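Working next to the bar arms: tips from our prep kitchen
By Taner Demirtaş

I manage the drinks side of a canteen kitchen in Sikorlow. Since November we have two arms at the end of the long counter, and the people here had to learn new habits. I write down the ones which helped us, in case your workplace is going the same way.

Give every object a home. A person at a bar looks for the jigger and finds it. Our arms are less forgiving, and when somebody puts the glass a hand's width too far, the next try goes badly. We keep the glass on one side, the jigger on the other side and the board at the front, where the person stands. In the evening we put them back the same way, also when we are tired.

Train with things that do not spoil. New staff want to use real lemons on the first day. Please wait with this. Toy slices and a plastic knife are good enough for learning the places, and there is no juice to wipe off.

Choose a dull table. Before this we had a shiny steel top from Pemton, and the reflections gave us trouble for weeks. A matt brown surface is calmer for the eyes too. Wipe it with a cloth that is only a little damp, then with a dry one.

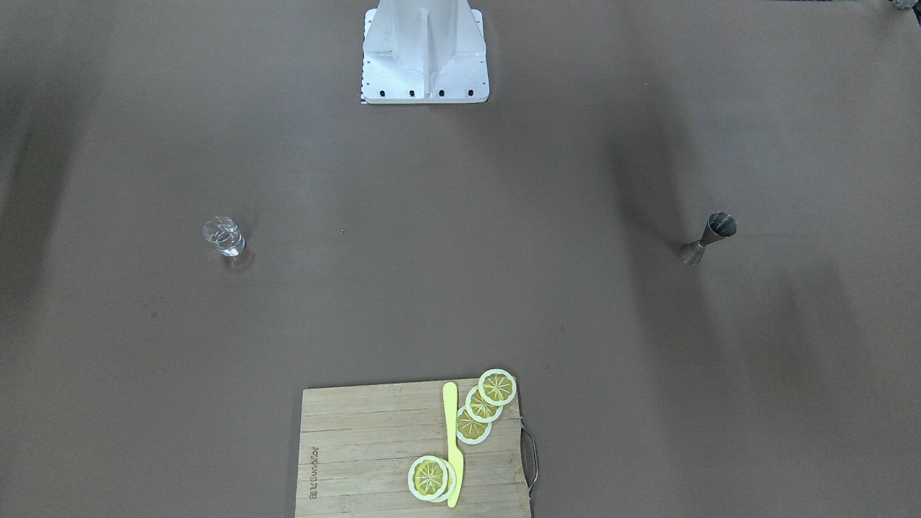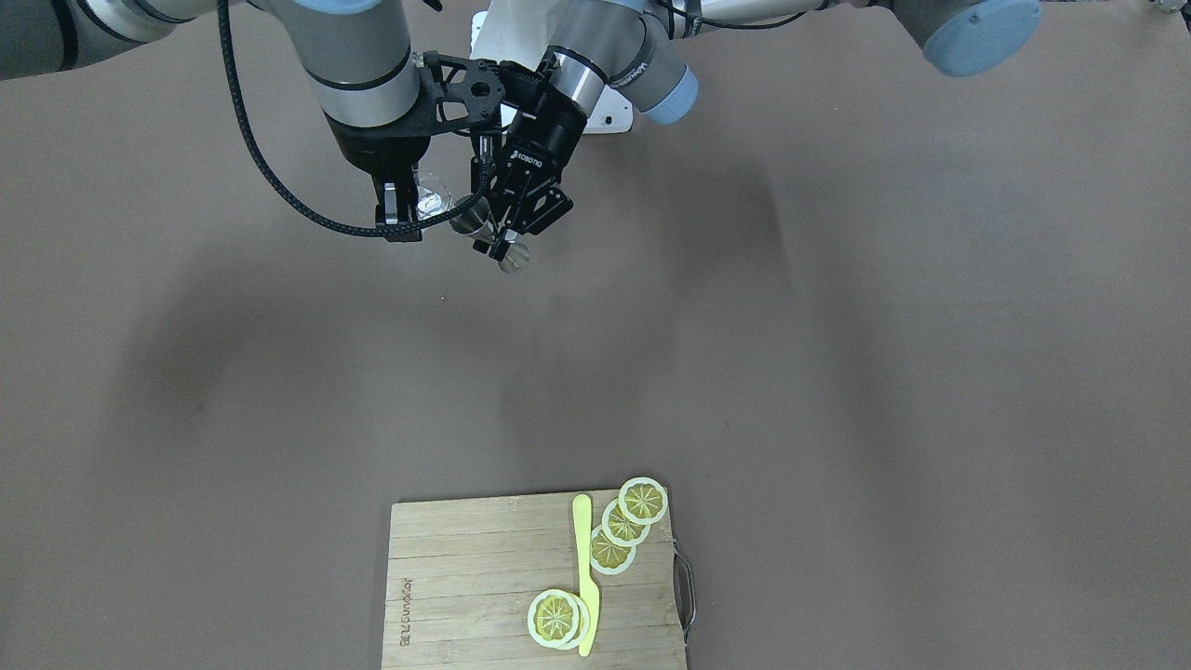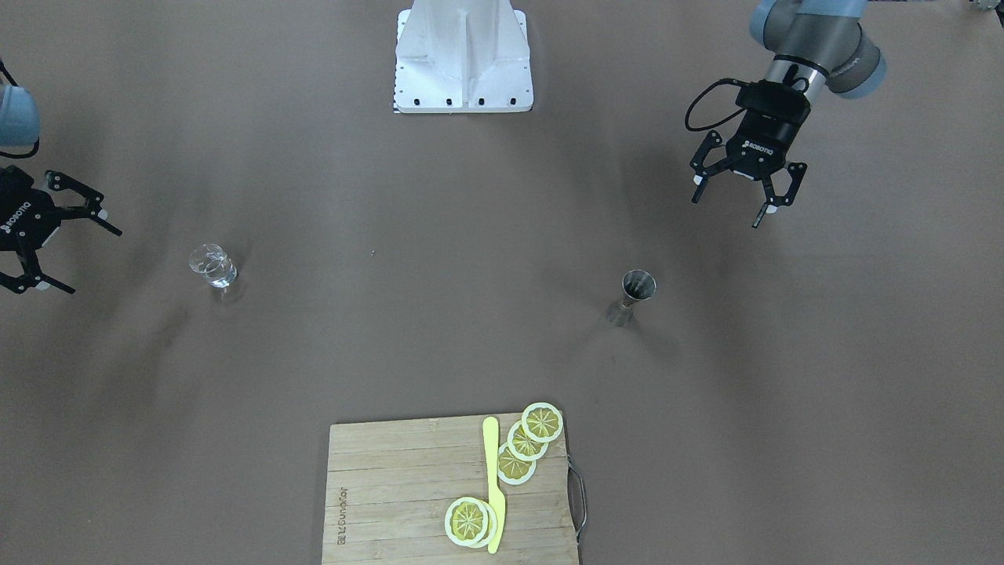 The same board, with the lemon slices and the yellow knife on it, in all three.

Agree on who may stop the work. With us it is everybody, including the person who started this morning. In the first month the younger ones were shy to press the button, because they thought they would be blamed for the lost time. My colleague Gerd Hollmann then pressed it himself in front of them, for no reason, and went to drink a coffee. After this it became normal.

Keep your sleeves and towels away. A towel over the shoulder is an old bar habit and I had it for many years. Hang it on a hook behind you. Apron strings are tied at the back and tucked in.

Change the jobs every two hours. Standing beside a machine and watching is more tiring than people expect. One person watches, one cuts and refills, then they change. We tried half a day and the complaints came quickly, mostly about the neck.

Write the small troubles in a paper book. Ours is a Greco notebook with 275 pages and a pencil on a string. Write the time, which object, and what you did. Do not write who made the mistake, or after one week the book will be empty.

Be open about the hours. This was the hardest part for us. My people asked me directly if they would lose shifts, and I had no good answer at the beginning. Later we put on paper that the 38 hours stay for everyone and that the time we win goes into the hot kitchen, where we were always short. If you can put such a thing on paper, do it before the boxes arrive. Two persons had already looked for other work when we did it, and one of them left.

For the glasses: buy spare ones of exactly the same model. We ordered 70 from Lateck, and I store them upside down on a mat, in a closed cupboard near the door.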